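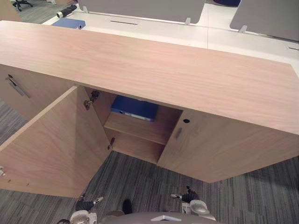
The long cabinet, left door open.

I have worked from home for nine years and for most of that time I had no system for paper. Bills went in one pile and everything else went in another. When a pile got too tall to stay up, I split it in half. I never lost anything important, but I once spent most of a Saturday-style free day looking for a car title that was inside a cookbook.

In October I decided to go through all of it. I'm writing down how I did it, mostly so I can do it the same way next time.

The first thing I did was stop paper from coming in. I moved the electric bill, the water bill and the bank statements to email. The water company made this harder than it needed to be. Their site wanted an account number that is printed only on the paper bill, and I had just shredded the newest one. I had to wait for the next bill to come in the mail before I could ask them to stop mailing bills.

Then I sorted. I tried doing it on the couch and that was a mistake, so I moved to the dining table and cleared everything else off it. I used 16 grocery bags with a word written on each one in marker. Taxes, car, house, medical, work, school records, warranties and so on. One bag said "ask" and that one filled up fastest. Most of what was in it turned out to be old insurance letters that said the same thing as the newer insurance letters.

I kept tax returns and the papers that back them up. I kept anything to do with buying the house, and anything with a raised seal on it. Manuals went in the recycling after I checked that I could find them online. The one exception was the manual for the Skelholm space heater. The company is gone as far as I can tell, and the heater has a reset sequence I will never remember.

Receipts took the longest. Some of them had faded so much that they were blank strips. I had a receipt from Farkosa, the hardware store that used to be on my corner, for a faucet I no longer own in an apartment I no longer rent. I don't know why I moved it from one address to the next. It went out with the rest.

For the papers I kept, I bought plain hanging folders. I looked at the Gistora ones with the colored tabs and they are nice, but I know I would run out of one color and then have to live with it. Mine are all the same green. The labels are handwritten, and the order is alphabetical. I thought about sorting by how often I use each one, but I would have changed my mind every few months.

Scanning was the part I was dreading. I did it in the evenings, from 8 until I got bored, with the radio on. The scanner feeds pages fine if they are flat and jams if they have ever been stapled, so I spent a lot of time picking out staples and pressing corners down with a ruler. I named every file with the year first, then what it is. I have tried other ways of naming files and this is the only one where I can find things later.

The backups are on 2 drives. One stays in the house and the other is at my sister's place, in a drawer. I update hers when I visit, so it's usually a few months behind. I can live with that.

Shredding was next. My shredder overheats quickly and then needs a long rest, so I took the bags to the copy shop on Moynihan Street and paid them by the pound. It cost less than lunch. I wish I had done that from the start - I had already burned two evenings feeding the little machine a few sheets at a time.

I still have one problem, and that is photos. They are loose prints from before phones, in envelopes from drugstores, and very few have anything written on the back. I started on them and got through a single envelope before I had to stop. It's a different kind of job. With a phone bill you know right away if you need it.

So the photos are on the closet shelf for now. I might get to them this winter. If anyone has a scanner that handles curled prints without bending them further, leave a comment and tell me which one.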